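Call for Participants: Evaluation of the Trondetti Desktop Handling Kit

Rattanakul Applied Automation, Drotport
January 2018

Rattanakul invites adults with experience in office, clerical, laboratory or light assembly work to take part in a paid evaluation of the Trondetti desktop handling kit. The kit combines a robotic arm, a two-finger gripper and a task library for sorting and putting away small items on a table. It is offered to schools, small laboratories and mail rooms that do not employ a robot programmer. The purpose of the evaluation is to establish whether a person with no training in robotics can set up a task in the simulator, judge the result, and write down clearly what should be changed.

Participants will work entirely in simulation. No physical equipment is handled at any stage. Each session opens with a table layout from the library, such as the marker and pencil cup layout, in which the participant directs the arm by means of a short form and a set of on-screen controls. Layouts are viewed from a room camera and from a second camera carried near the gripper, and participants are expected to use both.
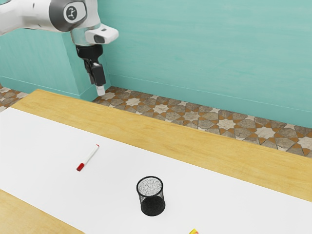 Kanokwan Paisan: I took part in the October round and would ask applicants to allow more time than they expect for the written reports. The controls were easy to learn in one morning. Explaining why I would or would not pay for the kit was harder, and my first two reports came back to me with questions. I would also have liked a larger font in the task form.

The task form has been revised following remarks of this kind, and the font size may now be adjusted under Settings. The library at present holds 386 layouts. Participants are not expected to see all of them; each person is assigned a selection matched to the type of work described in the application.

The close view is used when the fingers are being lined up with an item. Participants will be asked to rate how well this view supports the work, in particular where very little of the item or the fingers can be seen, and to state when they preferred to return to the room camera. Ratings are entered during the session and may not be changed afterward.
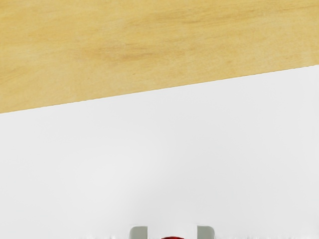
Who May Apply

Applicants must be 18 years of age or older, able to read and write English comfortably, and able to attend in person at either the Drotport office or the Nusevside annex. Normal or corrected vision is required. Persons who have worked for Rattanakul or for a reseller of the Trondetti kit are not eligible. Experience with computer games or drafting software is neither required nor a disadvantage.

Places and Schedule

There are 91 places in this round. Each participant attends four sessions of three hours, to be completed within six weeks of the first. Morning and afternoon sessions are available at Drotport. Nusevside offers afternoon sessions only.

Payment

Participants who complete all four sessions and the final report receive $386. Those who withdraw early are paid for the sessions attended. Parking at Drotport is free; bus fare to Nusevside is refunded on presentation of a receipt.

How to Apply

Send a letter of no more than one page describing your present or most recent work, the small items you handle in the course of it, and your preferred location. Letters should be addressed to Kit Evaluation, Rattanakul, Room 2440, Drotport. Please do not send a résumé. Applicants will be notified in writing whether or not a place is available.

Reports become the property of Rattanakul and may be quoted without the participant's name in product literature. A participant who agrees to be named will be asked to sign a separate form.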